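Flarnano Centre for Island Studies

The Flarnano Centre is a small research institute that looks at island languages and the history of the people who speak them.

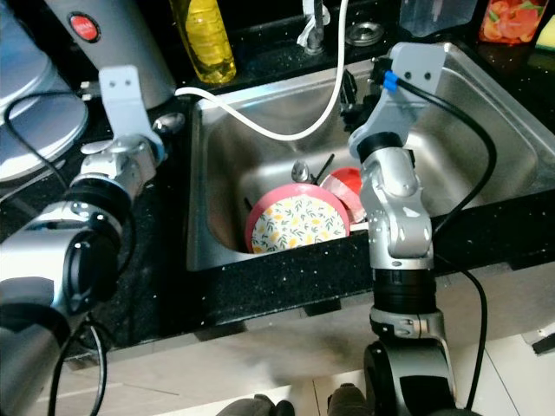 I've been looking after this entry for a while now, so forgive me if I get a bit fond of the place! The Centre grew out of 2 older groups, the Cameo Archive (mostly letters and shipping papers) and the Isah Language Unit, which had been sharing a building and quarrelling over shelf space for years. Its best-known project is a study of household words, the names people give to everyday things and how those names travel from one harbour to the next. Take a round plate with lemons and green leaves printed on it, standing in a stainless steel sink: one village has a single word for the plate and the pattern together, and the next one over needs a whole sentence. I love that sort of thing.

The library holds 200 hours of recorded talk and 40 boxes of unsorted papers, and yes, I've had my nose in a few of them. Most of the recordings are labelled by hand, in a colour code that takes some learning (green is songs, grey is anything to do with boats).

There are 5 research teams, and they put out a journal called Vistow every December. It's free to read, though the older issues are only on paper.

Visitors are welcome in the reading room, but you'll need to write ahead and say which boxes you want.

Entry last revised 8 June 2020.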